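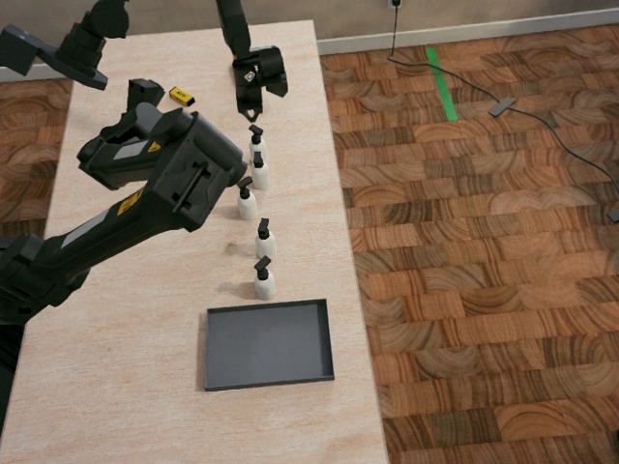

Re: [teleop-users] Bottles into the tray, by hand or by remote?

From: Purificación Bravo
To: teleop-users
Date: February

Stamov wrote:

> We have been teaching our arm by grabbing the wrist and walking it
> through the motion. Works fine for a single pick. As soon as we ask
> for a whole row of bottles into a tray, the replays get worse the
> further down the row we go. Is it worth moving to remote control for
> this, or should we just record more by hand? Also, does anyone
> practice in simulation first, or is that a waste of an afternoon?
>
> And how do you deal with the pump heads? Ours get nudged and then
> point every which way.

Oh, I'm so glad you asked this, because I've spent most of the month on the same job and I've been dying to talk to somebody about it!

Short answer: go remote, and yes, do the simulation first. The picture at the top is my Bemia scene, two black arms over a long wooden table, five white pump bottles in a wobbly line and the gray tray at the end of it. The gripper is over the farthest bottle. I build the line a bit crooked on purpose. With a perfectly straight row my first recordings all had the same reach in them, and the policy learned the reach and paid very little attention to the bottle.

On hand guiding: I still love it for one thing, which is finding out what a comfortable path feels like. You get a sense of where the elbow wants to go that you will never get from a pair of handles. But with a row like this my own arm kept getting into the wrist camera's view, and I was pushing harder at the far end of the table than at the near end without noticing. Have a look at your torque logs for the last bottles and see if yours do that too. It would fit what you describe.

With the remote handles (we use the Triltum pair, the older ones with the stiff trigger) those two troubles went away the same evening. Others came in. Depth is hard at first, and I closed on thin air a lot. What helped:

- Come straight down over the pump, stop, then close. The stop can be tiny, but make it every time.
- Pick an order and stick with it for the whole session. I go far to near in one session and near to far in the next, never mixed.
- Throw out any take where you fumbled and fixed it, at least for the first batch. Add the fixes back in later as their own batch. I did it the other way around and had to sort through 300 takes by hand, which I can't recommend.
- Take a break after 3 sets. My takes get sloppy and slow after that and I can see it in the plots.

Pump heads: let them point every which way! In my scene they're turned in different directions and I leave them like that. I reshuffle the angles between takes. If you grip on the pump, the nozzle direction matters a lot, so you want plenty of variety in there. If you grip on the body you care less, but a round white body gives the camera so little to go on that I still like having the black pump in view.

The simulation was well worth the afternoon for me. It took around 4 hours to set up, most of it fiddling with friction on the bottles, and by the time I sat down at the real table my hands already knew the job. Don't expect the recordings themselves to carry over, mine only sort of did. The Barroso people on this list have had better luck with that and maybe one of them will chime in?

Happy to send the scene file and my little script for shuffling the pump angles. It's messy but it runs. And please post your replays when you've tried the handles, I'd love to see how the far end comes out!

Purificación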